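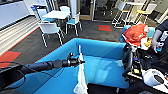
Florencia Lucero commented: Before anyone answers, please say whether the bag task and the closet task share one set of weights. The fix is different in each case. Also give the control rate and say how the episodes were split for validation.

Edited to add both. Original post follows.

Two-arm student project: doors fine in validation, poor on the robot

Posted by Wouter Michiels
February 12, 2020
Tags: student-project, bimanual, imitation-learning, calibration

I am the software lead for Brenus, a senior project at Pirnavdale. We have a two-arm mobile base with parallel-jaw grippers, one camera at the head and one at each wrist. The task list comes from the Cárdenas student competition rules: carry a bag to a drop point, open a double-door closet, take a garment on its hanger off a hook, put it back, close the doors.

Setup as of this week:

- 500 teleoperated episodes, all tasks mixed
- one policy for everything, conditioned on a task index
- batch size 32, images from all three cameras, joint positions as state
- actions are absolute joint targets, sent in chunks of 40 steps
- validation is a random tenth of all the frames

Validation error is low and flat. On the robot, the bag task works most of the time if the bag is placed by hand in the gripper. The door task mostly fails. Either one gripper closes short of its handle, or both arms reach the right height and then stop. The hanger task gets the neck of the hanger into the jaws but will not lift it clear of the hook.

What I have tried so far: more training (no change), lower learning rate (no change), dropping the head camera (worse on everything). I have also looked through the wrist streams one at a time, on the theory that one of them was stale or swapped. 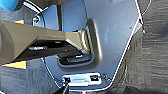
The streams are not swapped. Timestamps agree between the wrist cameras to within one frame, and the head camera lags them by a constant amount that we now subtract. So I don't think it is a sync problem, although I would not rule out the lag having been different when the early episodes were recorded. Those were logged on another computer.

What I would like to know is whether to split this into separate policies per task, or whether there is something wrong that would follow us into the separate policies too. We have two weeks of robot time left. Retraining everything takes a night. Recording another 500 episodes is not possible.

Comments

Hustmont: What is the stiffness setting on the arms? Same for teleop and playback?

Wouter Michiels: Same file. I will check that the file is loaded in both.

Wouter Michiels: It was not loaded in playback. Playback ran on defaults, which are softer. Fixed. The hanger now lifts on some attempts. Doors are the same as before.

2 answers, sorted by score

Florencia Lucero

You have at least three separate faults, and the stiffness one you already found. Do not split the policy yet. Splitting will hide the others and leave each task with less data.

First, the validation set. A random tenth of frames means that nearly every validation frame has a neighbor in training a fraction of a second away. The number you get is close to meaningless. Split by episode, and hold out whole recording sessions if you have more than one. Expect the error to go up a lot. That is the number you should have been looking at.

Second, chunk length. Forty steps open loop is fine for carrying a bag across a room and too long for closing on a handle. Keep predicting 40 but execute fewer before you query again. No retraining is needed for this. Start at a quarter of the chunk and go down until the motion gets jerky.

Third, contact. For the hanger, look at what the arm does in the demonstrations between closing the jaws and moving away. The operator goes up first, then out. If the logged joint targets were smoothed, that short upward segment is the first thing to be lost. Ours was. We smoothed with a window that was longer than the lift itself, and the policy learned to pull straight out against the hook.
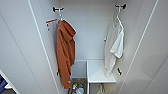 Closet interior: one hanger and one garment on each double-prong hook.

Plot the vertical position of the gripper for ten hanger episodes, raw and filtered, on the same axes. If the bump is in the raw trace and missing in the filtered one, you have found it. Rebuild the dataset from the raw logs and retrain overnight.

Light garments and heavy ones also behave differently once they are off the hook. A shirt twists on the hanger. Something long swings and can touch the floor of the closet. If all your hanger episodes use the same garment, record a few with another one. A small number is enough here.

For the doors, run these in order and stop at the first one that fails.

1. Put the base where it stood for a door episode and replay that episode's actions with no policy in the loop. If the replay misses the handles, the problem is base placement or calibration, and no amount of training will help.

2. Run the policy up to the approach and stop it before the jaws close. Measure the gap from each jaw tip to its handle. Do this from several base positions.
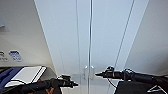 3. Compare the gaps left and right. If they shrink and grow together, your base position is off. If one side is always short, recheck that arm's wrist camera mount first, then its joint zero.

4. Only when both gaps are consistent, let the jaws close and start the pull. Log the commanded and measured positions for both arms. If the arms reach the handles and stop, look for pauses in the demonstrations at that point. Operators tend to wait there until both sides are lined up. Trim those frames.

I would bet on step 4 for the "stops at the right height" case and step 3 for the short gripper.

Comments

Wouter Michiels: Step 1 passed. Step 3: the left side is consistently short. Checking the mount. The filtered trace has no lift in it, so that one is confirmed.

Florencia Lucero: Then recalibrate the left before you rebuild the dataset, and write down which episodes predate it.

Hustmont

Just use separate policies. We had one for each task and it was easier to debug. Also 500 is low, I would want 1,000 for two arms. For the doors we opened one side, then the other, instead of both together. Check that the rules allow it, ours did in December.

Comments

Florencia Lucero: He said he can't record more. One door at a time is worth trying if the replay is good.

Wouter Michiels: The rules only say the doors have to end up open. I will try it as a fallback. Leaving this open until the retrained model has been on the robot.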